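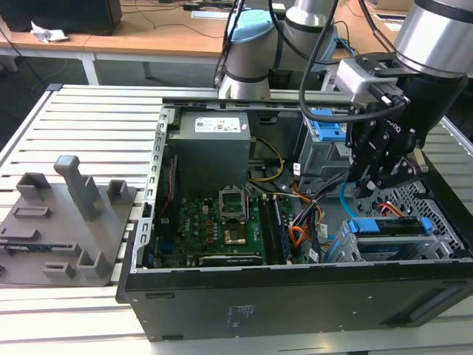 Desktop tower with the side panel off, Dell board

Subject: Re: [repair-list] Old office desktops, what to keep and what to pass on
Date: July 13, 2023

On the question of the office desktops, a long reply, as I have been through this twice now, at Dridier and then at Drestow.

> We have been offered a batch of towers from an office that is
> closing. Most are the same model, some have no drives, and a few
> won't start at all. Before I say yes I'd like to know what other
> groups do. Do you take everything and sort it later? Do you strip
> the dead ones for parts? And how do you deal with the drives? We
> have one store room and it is already half full of printers.

Don't take everything. At Dridier we said yes to a whole office clearance and it filled the hall cupboard and the landing until the following summer. Ask for a list first, with model, memory and whether the drive is still in. If they can't give you a list, go and look, and take a power lead and a small monitor with you.

A batch of the same model is worth much more to you than the same number of odd ones. Parts swap across without any thought, you only have to learn one case, and one set of notes does for the lot. I would take dead machines of a model I already had working ones of, and turn down dead machines of anything else.

Stripping: we keep memory, power supplies that test good, coolers with their screws, and drive caddies. The caddies and the odd-shaped screws are what you will run out of. We used to keep bare boards and have stopped. They take up shelf space, the socket pins get bent when someone stacks them, and in three years I can remember fitting one. If you do keep a board, leave it in its case and put a cap over the socket.

Watch out for power supplies on office machines. A good many have a plug that only fits that maker's boards, so a shelf of them is less useful than it looks. Write the model of the machine they came from on a bit of tape and stick it on the side, well clear of the label and the vents.

Drives: get it in writing who is responsible before anything leaves their building. Our form is one page. It says whether the drives have been wiped, and if not, that we will wipe or destroy them and send back a list of serial numbers. Anything that fails a wipe gets drilled. Keep the forms. Drestow had a firm come back 200 days later asking for theirs, and it took five minutes because they were all in one folder.

On money, our year at Drestow came to 839 pounds from scrap and 3,005 from sold machines, and the scrap took up more evenings than the sales did. I would sell the dead ones whole to a recycler and spend the time on the working ones. Savchuk will collect if you have a pallet's worth. Brevatik pay a bit more but you have to deliver, and they won't take cases with the plastic fronts still on.

As for the printers, I would get rid of them before the towers arrive. We stopped accepting them altogether and put it on the poster.

One more thing — the small batteries on the boards. Take them out of anything going for scrap and keep them in a tub with tape over the faces. Most of the machines we see that forget the date only need a new one, so buy a strip of fresh ones while you are at it.

I can send the drive form to the list if it's any use. It is a plain text file and you would only need to change the name at the top.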